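Tracking drift on a pair of hand-held grippers

fennimore_b
Hi all, Jan 7, 2026 and I'm back with the same headache I had in October! We run one pair of hand-held grippers with marker cubes, and the right one keeps drifting at full reach. I cleaned the cube and ran the Eleck calibration again, and it still wanders after 14 takes or so.

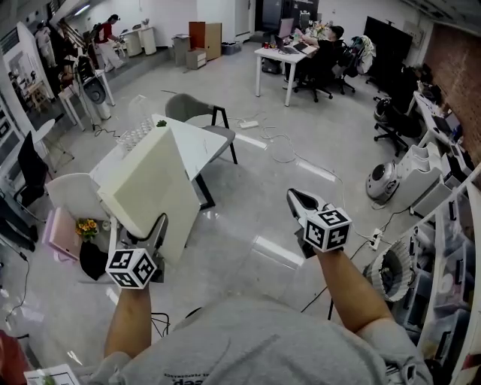

Both grippers held out, marker cube on each.

Jindham_Jo
Oh, I feel for you. My money is on the cube mount. Ours at Fundeck had a screw back out a hair, and it cost us 2,192 takes before we caught it. Try wiggling the cube with the jaws shut.

eetu.s
I'd respectfully disagree with Jo. A loose mount goes bad all over, and yours is only bad at full reach, so I'd look at the gripper camera first. Take the gripper off its cable, wipe the lens with a dry cloth and check how the camera sits in the housing. 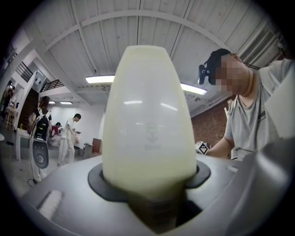
Then redo the calibration slowly, and go right out to the edges of the view, where most people (me included!) get lazy. The Arain sheet says the center is enough and I've never agreed with it.
Eetu Sjöberg

Jindham_Jo
Well, Eetu, I still say wiggle it first, it takes a minute!

fennimore_b
Thank you both, you're very kind. Mount is tight, sorry Jo. Doing the edges tonight.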